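3.2 Surface relief and the perception of colour in translucent plastics 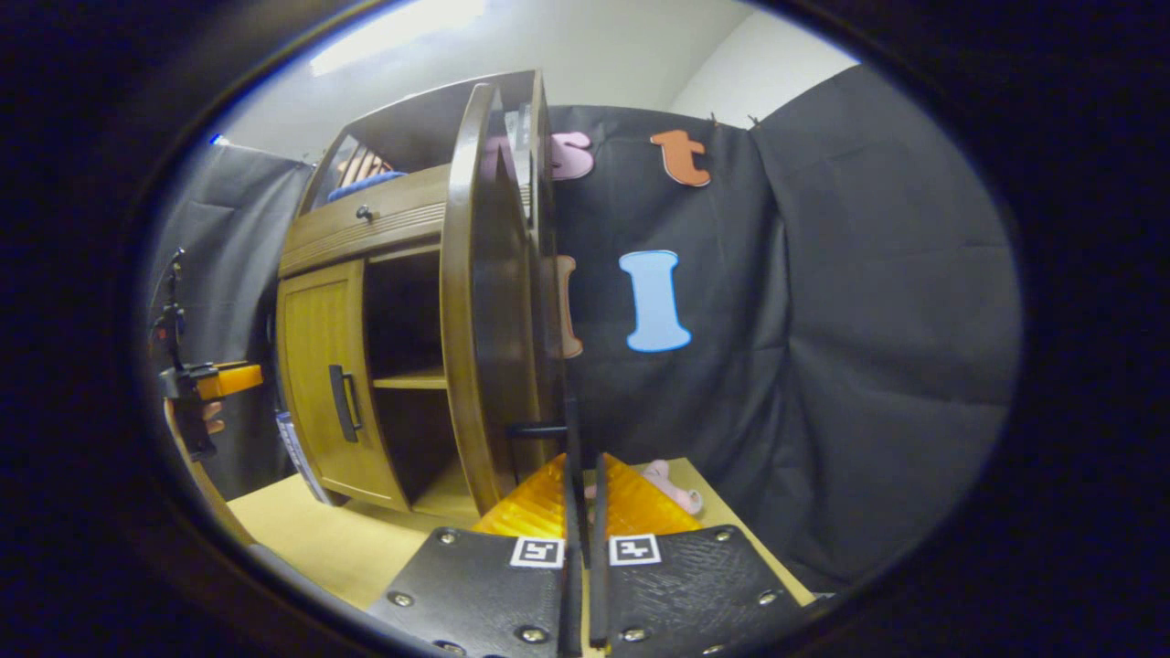
Figure 4. Ribbed translucent plastic, orange-yellow.

The colour names that households give to plastic goods seldom match those printed in trade catalogues. In the Ornum survey, 118 respondents were asked to name the colour of flat and ribbed samples under the same lamp. Flat samples were mostly called orange. Where the surface carries parallel ridges, as in Figure 4, the plastic can take on an amber glow, and respondents turned more readily to words borrowed from honey, resin and glass. Pacheco reports the same tendency among older speakers in Arklow – although her interviews dealt with lampshades and kitchenware only.

The borrowing has a long history. A glass seller's price list of 1852, held in the Ghorbani collection, already separates "amber" from "yellow" and charges more for the former. Some 60 later lists in the collection keep the distinction, and it passed into the plastics trade with little change. We therefore treat "amber" as a term for an effect of light as well as for a hue. The coding rules for mixed answers, such as "orangey amber", are set out in Section 3.3.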